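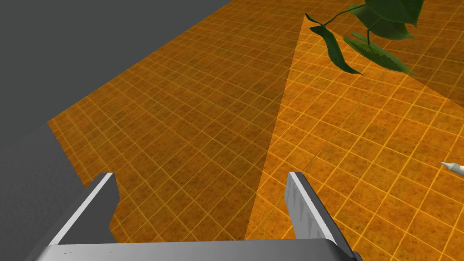 How many demos do we need before a first training run is worth doing?

Three hundred good ones per task, going by what the Nisum runs did in June. Below that the policy just waves about. Above that it depends more on how varied the starts are than on the count.

5 October 2019, Ziltine sim bench, pick and place set

Writing this up quick before I lose it. Me and Tahsin on the teleop rig, Dinesh on the replay checks, Isabelle in and out.

Total in the store this morning: 1,339 episodes, all tasks. Of those 355 are the tilted-wrist starts Nazma asked for. Rest are the old straight-down starts and I'm starting to think we have far too many of them. The policy has learnt "gripper begins over the table, look down, go" and falls to bits if the wrist camera opens on floor or on the table edge.

So, plan for today: start poses well off the table. Out over the tiles, wrist rolled, plant side as well as chair side. Operator has to find the object first, then approach. No resetting to the nice pose in the middle, that defeats the point.

Settings used
- fingers fully open at start
- roll picked at random by the script, not by the operator (we cheat, we all pick the comfy ones)
- lighting as shipped, hard shadow edge on the floor left in
- floor texture fixed for now, Florêncio wants to swap it later
- wrist view saved at every step, joint angles and gripper width alongside

Note on the shadow edge. Dinesh thinks the old policy treats it as an object edge. Says the fingers drift to it and try to close. I'm half convinced. He's going to run the same start with shadows off and compare, not done yet.

Tiles: the floor is very busy, speckle plus bright grout, and the compression makes a mess of it when the wrist moves fast. Tahsin slowed his travel down and the saved video looks better, but then the episodes get long and have a dull stretch at the front. Trim it? I say leave it. The search part is the bit we're short of. Nazma says trim anything where the joints don't move at all, keep the rest. Going with that.

Grasping. Purple block is the target for this batch. Flat faces so it ought to be easy and mostly is, but with the wrist rolled over everybody misjudges the yaw and comes in on a corner. What works for me is get the finger pads parallel to a face while still high up, then come down without touching the rotation. Tahsin does it the other way round, fixes it at the last moment.
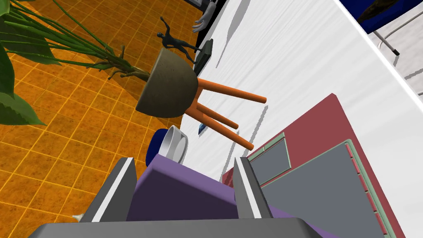
Both ways kept in the set for now, tagged by operator so we can split them later if the policy averages the two and does something stupid between. That happened with the Mridha data and took us ages to spot.

Clutter stays on the table for every episode in this batch. Bowl, planter, the red box, figurine and so on. Isabelle asked could we clear it for the first hundred to make things easier, and I said no, she can have a clean set seperately. Bowl nudges are allowed if small. Planter nudges aren't, mark as fail and redo.

Labels. Please please use the same words. Found in the store: "purple block", "purple box", "violet cube", "the block thing". Going forward it is "purple block". The instruction text goes in as lower case, no full stop. Dinesh has a script to fix the old ones, he'll run it on a copy first.

Fails. Keep them but flag them. Three kinds for now:
 miss - fingers close on nothing
 slip - had it, lost it on the lift
 bump - moved somthing we shouldn't
If it's two of those at once put the earlier one. Don't invent new flags, ask me.

Replay check, from Dinesh: a few of the rolled starts don't replay the same as recorded. Object ends up slightly off and the grasp misses. He suspects the physics step and the logging step aren't lined up after a reset. Could be. Florêncio had the same complaint on the Sindotstead machine and fixed it by waiting a moment after reset before logging. Try that before anything cleverer. Until sorted, anything which fails replay stays out of training even if it looked fine live.

Disk: each episode bigger than I budgeted for, the rolled ones especially as they run longer. Target for the full set is 2,986 and I don't think the current drive will take it. Need to ask Isabelle about the spare one.

To do
- shadows on/off comparison (Dinesh)
- reset wait fix, then replay the failed ones again (Dinesh, me)
- more starts from the chair side, we're lopsided to the plant side (Tahsin)
- dead-frame trim script, Nazma has an old one somewhere
- label clean up, on a COPY
- drive

Stopping here, wrist hurts from the controller. Tahsin carrying on with the chair side starts till six.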